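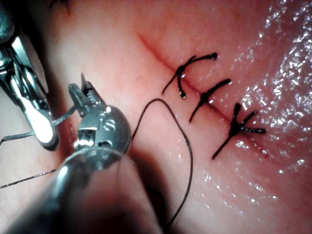

Tiempo de lectura: 3 min

Llevo toda la semana con el mismo disco puesto y ya no me queda nadie en casa a quien darle la lata, así que os toca a vosotros. Se llama Skevden, es el primero largo que firman juntos Laurier Lévesque y Annick Boychuk, y lo he escuchado en el autobús, fregando los platos, tumbado en el suelo del salón con las persianas bajadas y, una vez, en la sala de espera del dentista (mala idea: la cuarta canción tiene un zumbido grave que se parece demasiado a lo que te espera detrás de la puerta).

Para quien no los conozca: Laurier viene del folk de guitarra acústica y voz pegada al micro, de esos discos en los que se oye crujir la silla. Annick tocaba el bajo en Midon, una banda ruidosísima a la que vi en un bar donde no cabíamos y de la que salí con los oídos pitando y una camiseta dos tallas más grande que todavía uso para dormir. Cuando leí que iban a grabar algo a medias pensé que uno de los dos se iba a comer al otro. Y apostaba por ella, claro, porque con aquel bajo se podían tirar tabiques.

Pues no se ha comido nadie a nadie. Son trece canciones y en casi todas cuesta saber quién ha traído qué. La primera, «Cormier», arranca con un arpegio que podría ser de cualquier disco de Laurier, y cuando ya te has acomodado entra el bajo de Annick muy bajito, una nota larga que no se mueve durante toda la estrofa. ¡Una sola nota! La primera vez creí que era la nevera. Luego llega el estribillo, la nota por fin cae medio tono y a mí se me pone la piel de gallina cada vez, y mira que ya me sé el truco de memoria.

Lo grabaron en Skurnmont, en una casa alquilada, durante un mes de octubre en el que por lo visto no paró de llover. Se nota. En «Canalones» dejaron la lluvia de fondo y hacia el final parece que va a tempo con la caja, cosa que será casualidad o será que Laurier estuvo esperando horas a que lloviera como él quería. Me gusta más la segunda opción. También hay un perro que ladra en mitad de «Dos llaves», justo en el silencio antes del puente, y lo han dejado ahí. Ahora, si alguna vez la tocan sin perro, me va a faltar algo.

La voz merece párrafo aparte. Annick no cantaba en Midon, como mucho gritaba alguna frase desde atrás, y aquí lleva la melodía principal en tres temas. Tiene una voz algo ronca, sin adornos, que llega a las notas altas como quien sube una escalera con bolsas de la compra – llega, pero se oye el esfuerzo, y ese esfuerzo es lo que más me emociona del disco. En «Nada que declarar» se le rompe en la palabra «aduana» (¡en «aduana»!, quién iba a decir que se podía llorar con esa palabra) y Laurier entra por debajo con una segunda voz tan discreta que tardé varios días en darme cuenta de que estaba ahí.

¿Pegas? Alguna tiene. El tramo central se me hace un poco cuesta arriba: hay dos instrumentales seguidos, «Skevden I» y «Skevden II», y el segundo es básicamente el primero con un órgano encima. El órgano es precioso, pero yo habría dejado solo esa versión y habría metido en su lugar «Mantel de hule», la canción que colgaron en primavera y que se ha quedado fuera sin explicación. Si alguien sabe si va a salir como cara B o en algún sitio, que me lo diga, por favor, que la estoy escuchando en un archivo que suena a lata.

Y la batería de «Lunes en obras» está altísima. A un amigo mío le parece lo mejor del disco y llevamos desde el domingo discutiendo por mensajes de audio cada vez más largos. Él dice que hace falta un golpe así después de tanta penumbra. Yo digo que me tira el café. No vamos a llegar a ningún acuerdo.

La que más he repetido es la última, «Vuelve a llamar». Dura casi siete minutos y durante los primeros no pasa gran cosa: dos guitarras que se responden, un pandero, Laurier contando que alguien ha dejado un recado y no ha dicho su nombre. Luego las guitarras se van separando, una se queda en el acorde de siempre y la otra empieza a buscar por su cuenta, se equivoca, vuelve, y para cuando se encuentran ha entrado Annick con el bajo de los viejos tiempos, el de tirar tabiques, a todo volumen. Yo iba andando por la calle la primera vez y me puse a caminar más deprisa sin querer. Me pasé mi portal.

He intentado sacarla con la guitarra, por cierto. La afinación es rarísima (creo que bajan la sexta a do y algo más hacen con la segunda, pero no consigo que suene igual) y de momento lo único que tengo es una cuerda rota y un estribillo aproximado. Si alguno de los que leéis esto y tocáis bien le ha echado un rato, dejadme los acordes en los comentarios y os invito a lo que queráis cuando nos veamos.

De gira todavía no hay nada por aquí. Han anunciado unas pocas fechas pequeñas, todas lejos, y en la hoja que han colgado pone que irán los dos solos, sin batería, así que «Lunes en obras» sonará por fin a un volumen humano. Estoy mirando trenes. No debería, que este verano ya he gastado lo mío en conciertos, pero tengo la pestaña abierta desde ayer y no la he cerrado.

El vinilo lo encargué el miércoles en la tienda de siempre y me han dicho que tarda. Mientras tanto sigo con la versión digital y con los auriculares buenos, que con los del móvil se pierde la nota larga de «Cormier» y entonces os quedáis sin lo mejor. Escuchadlo de noche la primera vez, y del tirón, órgano incluido. Luego venís y me contáis si también os pareció la nevera.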